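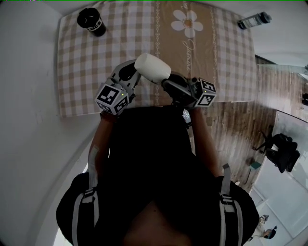
オドノウ(Odenow)の駅を出て、バスで川を渡り、グリクサイドという停留所で降りる。Storniaの見学会は2月2日(日)、開始は午後一時。案内メールに「徒歩すぐ」とあったが、坂を二つ越えた。こういう細かいところで少し疑い深くなるのが私の悪い癖で、受付に着いたときにはもう、今日は何を言われても一度は聞き返そうと決めていた。

目当ては設備ではなく手順書のほうだった。手持ちグリッパーで人が作業し、その動きをロボットの学習に使う、という仕事はあちこちで見るようになったが、どんな決まりで録っているのかを外の人間に見せる会社は少ない。Storniaは見学会の案内に「収録規程を公開します」と書いていた。公開、という言葉にはいつも幅がある。全文なのか、抜粋なのか、スライドに一枚映して終わりなのか。

答えから書くと、閲覧用の冊子が机に置いてあり、持ち帰りは不可、撮影も不可、メモは可だった。全部で13章。読む時間は最初の予定表には入っておらず、休憩を削って読んだ。

最初の説明は収録責任者の吉田かえでさん。話は早口で、よく整理されていた。規程は大きく言って、作業者の安全、記録の質、写り込む人の扱いに分かれる。元になったのはTokarzという取引先向けに作った社内メモで、それを膨らませて今の形になったそうだ。「現場で守れないことは書かない方針です」とのこと。気持ちは分かる。ただ、守れることだけを書いた規則は、いまやっていることの記録にしかならない。そこを聞くと、年に一度は見直しているという返事だった。見直しの結果、厳しくなった項目はあるのかと重ねて聞いたら、少し間があって「休憩の項目です」。これは後で確かめた。

続いて収録の見学。チェックのテーブルクロスを掛けた台で、白い筒形のコップを扱っていた。両手にグリッパー、頭にも機器をつけての作業で、床から立ち上がる普通の台所仕事とはだいぶ身のこなしが違う。コップを両側から支えて傾けるだけのことでも、指で持つのとはわけが違うのだろう、肩に力が入っているように私には見えた。もっとも、見学者に背後からじろじろ見られていたら誰でも肩に力が入る。

案内してくれたコン・ハンギョルさんによれば、一回の動作ごとに始まりと終わりの姿勢を決めてあり、その姿勢がとれていないものは使わない。規程の第四章にもそう書いてある。では使わなかった分はどうするのか。消すのか、失敗として残すのか。冊子には「別に保管する」とだけあった。別に、とはどこに、いつまで、誰が見られる形で。コンさんは保管場所は答えられたが、期限は答えられなかった。正直な人だと思ったし、期限が決まっていない規程だとも思った。

この失敗の扱いは、見学者のあいだでも話題になった。コップを落とした、つかみ損ねた、という記録は、見た目は悪いが値打ちがある。きれいな成功例だけを並べた成績表ほど信用ならないものはなく、私は以前、別の見学先で成功ばかりの動画を延々と見せられて、帰りの電車で腹が立ってきたことがある。Storniaの展示パネルには「収録件数1000を超える」と大きく出ていたが、何をもって一件とするのか、捨てた分を含むのか、どこにも書いていない。係の人に尋ねると、採用した分だけだという。それならパネルの隅にそう書けばいい。小さな字で一行足すだけの話だ。

台の上の物についても規程がある。第六章「作業面の管理」。収録する作業に使う物と、背景として置く物を分け、背景の物は収録の前に一覧に書き出す。生活の場に近づけるため、ある程度の物は置いておくのが方針だそうだ。実際、台の端にはふた付きの黒いボトルもあった。考え方としては筋が通っている。何もない台で覚えた動きが、物だらけの食卓でそのまま通用するとは思えない。

気になるのは一覧のほうで、見せてもらった用紙には品名の欄と担当者の欄があるだけだった。ラベルに文字のある容器をどう扱うか、私物と備品をどう見分けるか、途中で動かしたら書き直すのか、そのあたりの欄がない。書き直しはすると口頭では聞いた。口頭で聞いたことと紙にあることは別に数えるのが、こういう見学での私の流儀である。

テーブルクロスの柄も話に出た。見学者のひとり、工場で検査をしているというプラヴェシュ・ジェイコブスさんが、台を覆う布は作業のたびに寄ったりずれたりしないのかと聞いた。よい質問だった。布の端を台に留めるかどうかは作業の種類ごとに決める、というのが規程の書き方で、決める人は現場の班長。基準は書かれていない。ジェイコブスさんは手帳に何か書いて、大きく丸をつけていた。

それから目印の話。グリッパーには白黒の四角い模様がついていて、これで位置を読む。規程では、始業時に模様の面を目で見て、汚れや浮きがあれば交換する。頻度は一日に一度。昼に飲み物をこぼしたらどうするのかと聞くと、その場で拭くとのこと。当然だ。当然だが、拭いたあとに位置がずれていないか確かめる手順は書いておくべきで、第五章を二度読んでも見つからなかった。こちらの見落としかもしれないので、後日メールで問い合わせた。返事は「次の改訂で検討します」。見落としではなかったらしい。

休憩について。厳しくなったという項目は本当にあって、以前は作業者の申告だけだったものが、今は時間で区切られている。重さのある道具を両手で持ち、背に荷を負い、頭にも機器をつける仕事なのだから、申告だけでは遠慮する人が出る。改訂前と改訂後の文面を並べて見せてもらえたのは、この日いちばんの収穫だった。隠したくなる古い文面をちゃんと出してきたことは評価したい。首の疲れへの言及が一行しかないのは物足りないが。

ヴィエスワヴァ・ラスコフスカさんは、作業者の研修を受け持っている。研修は座学と実技で、実技の初日は物をつかませず、道具を持って歩くだけだという。通路の幅、戸口の通り方、誰かに声をかけられたときの振り向き方。頭の機器が何かに当たるのは、たいてい振り向いたときなのだそうだ。この話は具体的で、こちらも疑う材料がなかった。ただ、この歩く練習が規程の本文になく、ラスコフスカさんの研修資料にしかないと聞いて、また手帳を開くことになった。彼女が辞めたらどうなるのだろう。 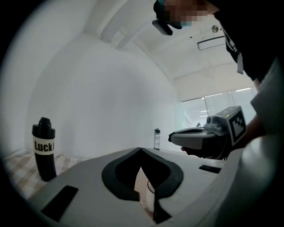
同じ部屋にいる人が収録に写り込んだ場合、その記録は使えるのか。

写った人の同意書があれば使え、ない場合は顔をぼかしたうえで責任者が採否を決める、というのがStorniaの規程である。第九章にあり、見学者にも同じ扱いが当てはまる。

この章は冊子の中で一番長い。長いだけのことはあって、同意の取り消し方まで書いてある。申し出から対応までの日数も決まっていた。私も受付で同意書を渡され、署名しない欄に印をつけた。すると別の色の札を渡され、収録台の近くには寄れるが、担当者が先に声をかけてから機器を動かすという。実際に声がかかった。紙の上の規則が目の前で動くのを見たのはこれだけだったので、書いておく。

それでも引っかかる点はある。顔をぼかせば誰か分からない、という前提がどこまで正しいのか。服装や首から下げた札、歩き方でも、知っている人が見れば分かる。規程は顔のことには丁寧で、札のことには触れていない。ダミアン・クフィアトコフスキさんというデータ管理の担当者に聞いたところ、文字が読める札は裏返すか外すよう現場で指示しているという。ここでもまた現場で、である。班長がよく気のつく人ならそれで回る。気のつかない人の日もある。

クフィアトコフスキさんには音声のことも聞いた。音を録っているかどうかで、部屋で交わす雑談の重みは変わる。返事は「作業による」。録る作業と録らない作業を見分ける表示は部屋の入口に出すことになっているそうだが、私が入ったときには見当たらなかった。そう伝えると、すぐに確認に立ってくれた。戻ってきて、この日は音声は録っていないので表示は不要、との説明だった。録っていないときこそ「録っていません」と出してほしい、というのは欲張りだろうか。見学者の半分くらいは頷いていたように思う。

質疑の時間は短かった。外部の人に規程を点検してもらう予定はあるかという質問に、吉田さんは「準備中」と答えた。準備中という返事は便利で、来年も再来年も使える。もう少し踏み込んで、誰に頼むつもりか、結果は公表するのかと聞いた人がいて、そこは「公表したいと考えている」だった。したいと考えている、とメモにそのまま書いた。

公平のために書くと、ここまで細かく聞けたこと自体、見せる側にそれなりの覚悟があったからだ。質問を嫌がる顔をされたことは一度もなかったし、分からないことは分からないと言われた。パンフレットの「業界をリードする安全基準」という文句だけは、次は外したほうがいい。何と比べて先に立っているのか、会場の誰も説明しなかった。

参加費は500円。お茶と小さな焼き菓子がつく。焼き菓子は控室で食べる決まりで、これも第六章にある。食べこぼしの話を熱心に聞いたあとだったので、皿の上で慎重に割った。

行く人のための覚え書き。バスは日曜だと本数が少なく、帰りは先に時刻を見ておいたほうがいい。坂は帰りのほうが楽である。冊子を読むつもりなら早めに着いて受付で頼むこと。私が頼んだときは快く出してくれた。老眼鏡の必要な人は忘れずに、字はかなり小さい。筆記具は鉛筆でもペンでもかまわない。スリッパに履き替えるので厚手の靴下があると助かる。

次の見学会の日程は未定とのこと。行くなら、第五章の改訂版ができているか、捨てた記録の保管期限が書き込まれたか、まずそこを開いて見るつもりだ。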